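Fuston Kaltora Clip-On Bell and Light for Kick Scooters

Item 1566
In stock at our Stotow store and online

Electric scooters are quiet. It's one of the nicest things about them, right up to the moment you come up behind a man with a dog and a large coffee. The Kaltora is a bell and a front light in one small housing, and it lets him know you exist while he still has time to form an opinion about it.

The bell is a real one, with a striker and a thumb lever. No recorded chirps, no app. The light has 2 settings, steady and blinking, and charges from the same kind of plug as most phones. A full charge takes an evening. The strap fits straight handlebars on adult kick scooters, electric or otherwise, and on most city bikes. It won't fit the folding Väisänen models with the fat foam grips - we've tried, and the foam won.
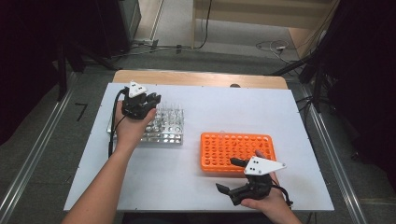

One buyer in Stotow wrote in to say that the bell is louder than expected, that people on the path now step aside and some of them even wave, and could we please make the lever a little stiffer, as it rings by itself over cobblestones. We passed that along to Fuston. Units shipped since July have the stiffer lever.

Please note that a bell doesn't give you the right of way. Check your town's rules before riding on the sidewalk, and slow down near people anyway. They were there first.

What's in the box
Bell and light unit
Rubber strap, long
Rubber strap, short
Charging cable
Instructions, mostly drawings

Returns
You have 30 days to send it back, with both straps, in any box you like. We don't take back units that have been in a river. We used to leave that line out.

Also from Fuston: Kaltora rear light, Kaltora mirror (left side only, for now).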